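Making a bed with a fitted sheet: how to do it, and how far machines have come

Bedrooms / Linen

A fitted sheet is a square of cloth with elastic sewn into four pockets. Putting one on is a matter of sequence. Most poor results come from working around the bed in a circle, which leaves the last corner short of fabric.

Clear the mattress first. Books, phones and remote controls go on the nightstand. Anything left on the bed either ends up under the sheet or gets thrown to the floor when the fabric is pulled.

Find the care label. On most sheets it is sewn at a bottom corner, but makers differ, so check once and mark the corner with a stitch of colored thread. Seat one head corner, then the foot corner diagonally opposite. Do the remaining two. Lift the mattress corner with one hand and pull the pocket down and under with the other, until the elastic is below the bottom edge of the mattress. On a platform bed with a deep side rail, slide the mattress inward a little to make room for your fingers, then push it back when the corner is seated.

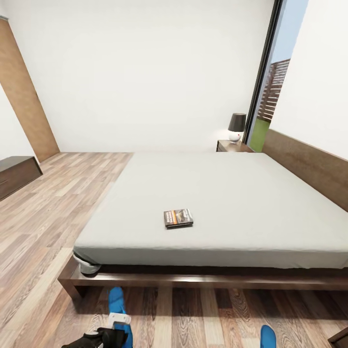

Reading time: 4 min

A front corner hanging over the rail, with slight wrinkles along the same edge, is the usual sign of a pocket that needs reseating. Smoothing the top will not cure it. Lift the corner, pull the slack toward the foot, and tuck again. If it slips off within a night or two, measure the mattress depth, including any topper, and compare it with the pocket depth on the package.

Can a machine do this yet?

Readers ask, so I keep a list. The chore breaks into separate jobs, and they are at different stages.

Removing a book from the bed. This is the easy part. A book is rigid and has a clear outline. The difficulty is thickness: a thin book lying flat gives a gripper little to close on, and the usual answer is to slide it to the edge of the mattress and take it there. Reach matters as well. A low, wide bed puts the middle of the mattress a long way from a robot standing on the floor.

Finding the corner. Fair. White cloth on a pale mattress has low contrast, and a bunched corner looks different each time.

Tucking. Poor. The mattress has to be raised while the fabric is pulled, which takes two arms and some sense of how hard each is working. Simulated bedrooms are useful for practicing the approach and the grasp, but cloth and foam in software do not stretch and sag the way the real ones do.

Smoothing. Passable on a sheet that is already seated. A flat sweep from the center outward is enough.

Nosipho Molefe wrote in March to ask whether she should wait for a household robot before replacing a set of sheets with worn elastic. No. Replace the sheets.

Until tucking improves, sheet straps are the practical aid. I have used the Gilitz clips and the Trorkia crossed straps. The clips go on faster. The straps hold better on a deep mattress, but they have to come off before washing, and the metal hooks will snag a knit sheet. Wash sheets at 40 degrees Celsius or on a warm setting, and keep them out of a hot dryer if you want the elastic to last.

Next in Linen: Folding a fitted sheet flat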